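Grulum two-arm bench kit: review after 1328 cycles

Rating: 2 out of 5

The Grulum kit is sold as a ready-to-mount pair of small arms with wrist cameras, a control board per arm and a software package that handles teaching and playback. We bought one through Belkadi in May for a board-handling task at our Rurham site: lift a flat board from the table, tilt it, set it down square. The parts are light and nothing in the job comes close to the stated payload.

Assembly

Mounting took an afternoon. The base holes lined up and the fasteners were all in the bag. The printed guide covers the arms well and says almost nothing about the camera cables. It shows them plugged in at both ends and leaves the route between to the buyer. This matters more than anything else in the review.

Normal running

Playback is repeatable enough for flat parts. Motion is smooth at half speed and acceptable at three quarters. At full speed the shoulder overshoots on long reaches, and we stopped using it in the first week. The grippers hold a thin edge without marking it. Teaching by hand is easy, and files save in a plain text format that can be edited.

The fault

At cycle 237 the left arm stopped halfway through a lift with the board in its grip. The log showed a camera timeout, then a position error on the wrist 77 milliseconds later. The camera cable had caught behind the elbow, pulled the plug partly out of its socket and loaded the wrist joint at the same time.

A single snag is an installation error and I would not mark a kit down for it. The response of the controller is another matter. On losing the left camera it cut torque to the left arm and left the right arm running. The right arm carried on with its taught path, dragged the board out of the left gripper and pushed it into the back wall. The emergency stop worked when pressed. No one had a hand inside, and the damage was one chipped corner.

We repeated the test by unplugging the left camera on purpose, with no part loaded. Same result each time: one arm limp, the other still moving. Swapping sides made no difference. The manual describes a "linked stop" setting, but it is off by default and resets to off after a firmware update. For a kit sold as a pair, this is a poor choice.

Support

Grulum replied within two working days and confirmed the behavior. Their advice was to turn on the linked stop and check it at every power-up. Volville makes a separate interlock box that cuts both supplies together, and we now use that. It should not be an extra purchase.

Recommendation

Suitable for supervised bench work with the linked stop on and an external interlock fitted. Not suitable for unattended running as shipped. Add strain relief at both ends of every camera cable before the first powered move – the supplied ties are too short for this.

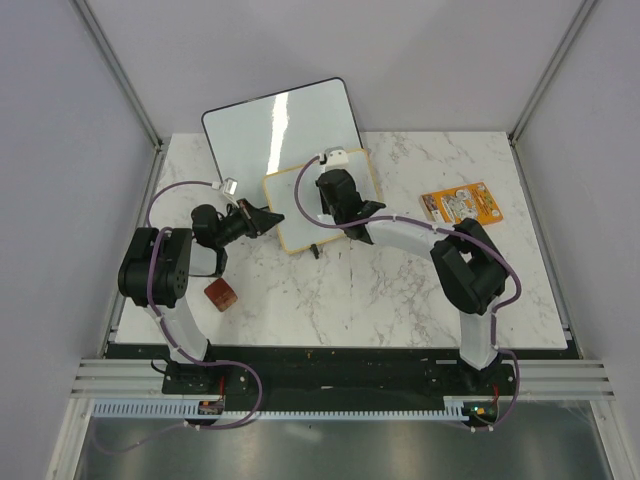

Cable slack is the remaining weak point of the kit, and I have not found a fully satisfactory answer. A wrist camera needs enough free length for the whole reach of the arm, and any length that suits a long reach hangs loose on a short one. The purple cable from the left camera makes a wide arc over the table before it comes back along the white link, and the right one loops over the board itself. Clips on the links would shorten both loops, but Grulum does not include any and the covers have no holes for them. Check the full path by hand, with power off, after any change to the taught program.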